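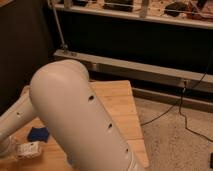
浅色木桌与白色机械臂

选举结束快一个月了，Urnau镇上的火气还没有散。我去面包店排队，前面两位老街坊还在争那几张票，争到后来，一个连零钱都忘了拿（我追出去还给他，他还顺便跟我讲了五分钟计票的道理）。

说起来，差距确实小得让人睡不着：镇议会最后一个席位，只差7票，而全镇投票的有1,292人。换了谁输，心里都会不舒服。我支持的那位也落选了，我难过了好几个晚上，所以写这篇东西，绝没有看热闹的意思。

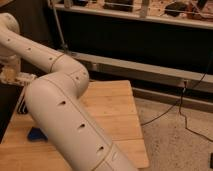

要求重新点票，并不丢人

我听见有人说，输了就该认，再要求点票就是输不起。这话我不太同意。规则里写着可以申请复核，那申请的人就是在照规矩办事，我们客客气气让他办完就好，哪怕多等六天，天也塌不下来。
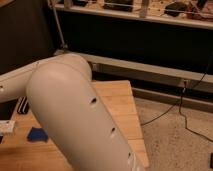 木桌上方的浅灰色机械臂

可是话又说回来，复核完了，总得有个完的时候。如果点票之前说“数字说了算”，点完之后又说数字不算，那邻居之间以后还怎么一起商量修路、商量校车呢？赢的一方也请体谅些，少放两挂鞭炮，多敲几家门，问问没投你的人到底在担心什么。
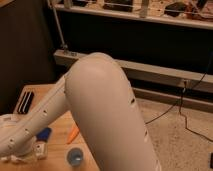
下一次，早点把话说清楚

我的想法很简单，投票之前，各位候选人就坐下来，公开讲明自己接受什么样的复核办法，登在镇报上，大家都看得见。至于那两位老街坊，我昨天又碰见他们了，还在争，不过是坐在同一张长椅上争的。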